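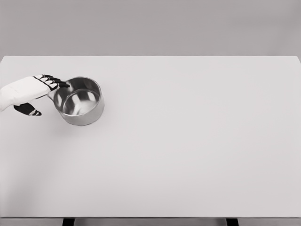
By Parisa Ahmadpour
January
3 min read
18 comments | 300 shares

I burnt the porridge again on Tuesday, so let's talk about getting stainless steel pans clean, because I've had plenty of practice!

First thing: don't go at it with a scourer while it's hot. Let it cool, scrape out whatever will come with a wooden spoon, then cover the bottom with water and a good heaped spoonful of bicarb. Bring it up to a simmer for ten minutes (open a window, it doesn't smell lovely) and leave it alone until you can put your hand in it. Most of the black lifts off in sheets, and I find that very satisfying.

If there's a stubborn ring left, make a paste of bicarb and a drop of water and rub it round with a damp cloth. Go with the grain of the metal if you can see one.

For those rainbow patches, a splash of white vinegar swirled about and rinsed off does it. Same for the chalky white spots if you're in a hard water area like me. I used to buy a special cream for this and I've still got half a tub under the sink, gone solid.

Little pits in the bottom are usually salt, I'm afraid, and they don't come out. Wait until the water's boiling before you add it and you shouldn't get any more.

Oh, and dry the pan straight away with a tea towel! Mine used to sit on the rack all night and they always looked streaky by breakfast.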